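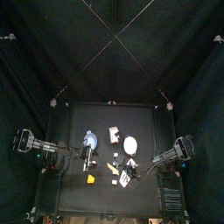 A black tabletop between dark fabric walls.

Jury duty in Rollach: common questions
1 min read

Can I put it off?
Once, by up to 3 months. Write to the sheriff's office before your date.

Does my boss have to let me go?
Yes. Bring your summons to work.

How long do trials run?
Most finish within 4 days.

Comments
Solveig Tangen: Is parking paid for?
Roald Kvam: Wasn't for me in November. Keep your receipt and ask at the counter.

Related
Paying a court fine in Nygård
Being called as a witness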